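Open day at the Cliltum center: how ceasefire monitors are trained

The Cliltum center trains civilians for ceasefire and border monitoring missions. It opens its doors to outsiders once a year, in February, and this year I got a place on the afternoon tour. The group was 17 people, mostly students of international relations, plus a few former soldiers and one retired diplomat who had brought his own folding stool.

We were met at the gate at 2 p.m. and handed in our phones. Joelle Moussa, who runs the course for new monitors, gave the opening talk. She spent nine years on missions in three countries and was careful not to say much about any of them. Her main point was that most of the work is paperwork. A monitor drives a fixed route, writes down what he or she sees, and sends it to a duty officer before dark. The report is then compared with what the two parties say happened. Usually the accounts differ. 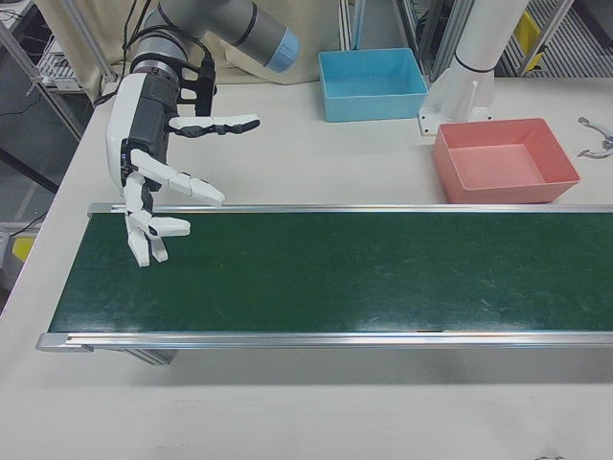

The basic course lasts 14 days. The first week is classroom work: the text of a typical agreement, the difference between a violation and an incident, and how to write a report that both sides will read. The second week is spent outdoors on a stretch of rented farmland called Twal, which stands in for a disputed border. There are two mock checkpoints, a village made of shipping containers and a bridge that trainees are told not to cross.

We went out to Twal by bus. The exercise that day was a blocked road. A patrol of two vehicles reached a checkpoint, and the men there, played by local actors, refused to let them through. The team leader had to decide whether to wait, turn back or call the liaison officer on the other side. She waited 40 minutes. One of the students asked if that was the right answer. The instructor said there was a case for each, and that he would ask her for her reasons at the debrief.

It was cold and the wind was strong, so bring a proper coat if you go.
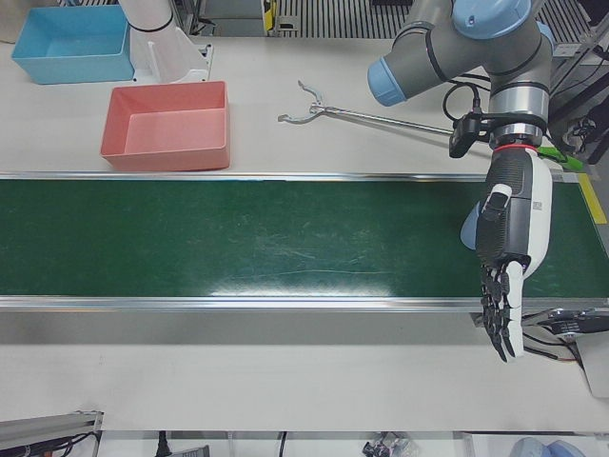 4 min read

Back indoors we had coffee and a session with Remo Russo, an analyst at the Cument policy group, on why governments send civilians at all. He went through the usual arguments. Civilian missions are cheaper than troops and easier for a host government to accept. They are also easier to ignore. In his view the number of monitors matters less than whether the sending states are ready to act on the reports, and he thinks many of them are not. He mentioned one mission, without naming it, that filed almost 200 reports on the same crossing point and got no reply from the capitals.

The retired diplomat disagreed. He said a report does its work on the spot, when a local commander knows he is being written about. They went back and forth on this for a while and I would have liked to hear more of it, but the schedule was tight.

A few questions from the floor are worth noting. Someone asked about drones. Moussa said they are useful at night and in bad weather they stay on the ground, and that villagers don't talk to a drone. Someone else asked about pay, and was told to look at the vacancy notices. I asked how many trainees go on to a mission. She said most do, though the wait for a posting can be long and some take other jobs in the meantime.

The tour ended at 5 with a walk through the map room, where we could look at old patrol logs with the place names blacked out. The handwriting in some of them is very bad. Newer ones are typed.

Practical notes: the center is in Tamine, on the north side of town, and the bus from the station stops outside the gate. Entry is free but you have to register with a passport number. There is no food on site apart from coffee and biscuits. The talks were in English, with a French summary on paper.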